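Share this article · 19 shares · 7 comments

The drawer next to the bed
A conversation with Lavanya Mudaliar, August 2020

When I asked Lavanya Mudaliar where a person should begin with tidying, I expected that she will say the wardrobe. She said the nightstand. She has arranged small rented rooms in Kollavness for many years, and more than 500 rooms passed through her hands, most of them with one bed, one table and no place for anything.

"People buy big storage and then they are unhappy," she told me. "I ask them first to open the drawer next to the bed. In this drawer I find chargers, old tablets for headache, coins from another country. One time a fork."

Her taste is for very plain furniture. A nightstand should have a flat top and one drawer, she thinks, and the knob should be small, so that you don't catch your sleeve on it at night. She likes white against a white wall. Her colleague Senthil Achari prefers dark wood and they have discussed this many times without result.

"Senthil says white looks like a hospital," she said. "For me it is restful. In a white drawer you find your things without the lamp."

I asked about food, as my own nightstand often has a plate on it. She was not so strict as I feared. Fruit may stay on a table, where you see it and eat it. In a drawer it is forgotten.

"My aunt Vimala kept oranges beside her bed all winter," she said. "The smell was very nice for one week. After this, not."
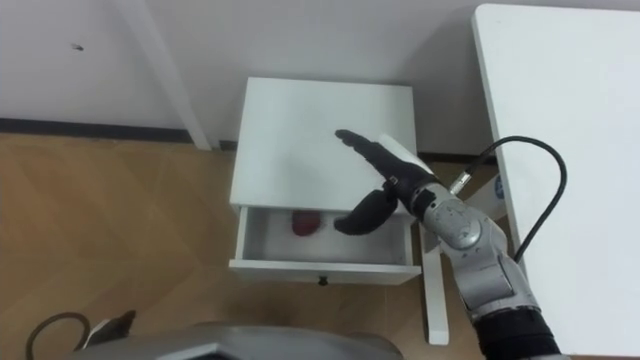
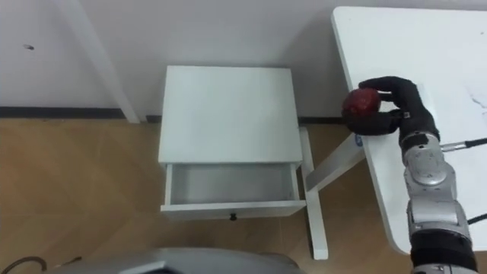 A white nightstand with its drawer partly open, next to a white table.

The table and the bed

We spoke then about the distance between furniture. Lavanya likes to put the table close to the nightstand, near enough that you can move a cup or a book from one to the other with the arm only. In room 312 of the Daher building, where she worked last spring, the tenant Shamim Marwat wanted the table under the window. She let him try it.

"He moved it back himself," she said. "The sun was on his screen the whole morning. I did not say anything, I only helped to carry."

Does she follow her own rules at home? Here she laughed. Her drawer has a notebook, hand cream and a letter from her sister which she has not answered yet. The top of the nightstand she keeps for the lamp and her glasses.

Get our monthly letter about small homes. Subscribe · No, thank you

Contact · © Kollavness Home Pages · Back to top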